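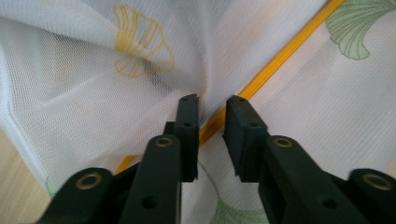

Print E-mail

Chapter 7
When the Grip Lets Go

Most of the faults you will meet in your working life are small ones, and I would like to begin with one of the smallest, the slipped grip, which has cost me more Friday afternoons than any motor fire ever did! Sheer mesh is a fine teacher here. It folds, it bunches into a crease between the finger pads, and a pad that would hold a cardboard box all day may have very little to press against. Anathi Pillay, who taught me this trade at Genar, used to say that cloth "finds the way out," and she kept a log of 60 slips to prove it.

The Sanov bench fault, which we follow through this chapter, showed up in March. The fingers would close, the controller would report a good hold, and the bag would stay behind on the table.
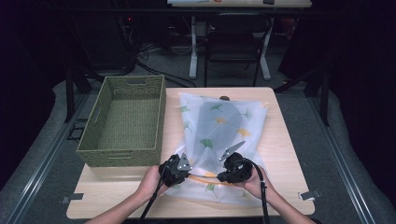
Figure 7.1. Working a mesh bag with two hand-held grippers, basket at left.

Ravindra Thakur, bless him, first blamed the software (we all do), and went through some 1000 lines of log before he asked to see the pads.

Print E-mail
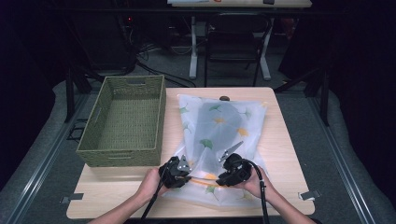
A false "hold" signal is a safety matter even when the load weighs next to nothing, and I hope you will carry that thought with you into the heavier work of later chapters. The controller believes what its sensor tells it, and so, after a while, do the people standing nearby. Look, too, at what else lies within reach of the fingers: a thin orange cord runs across the sheet between the two grippers, and cables trail down past the hands. Any of these can be caught in place of the cloth, and a simple closed-or-open sensor will happily call it a success.

Before you read on, close a gripper on a single layer of cloth, with the power limited as your instructor directs, and tug gently. Then try it again on a fold.
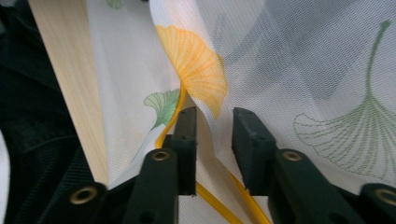 7.1 Wear at the Finger Pads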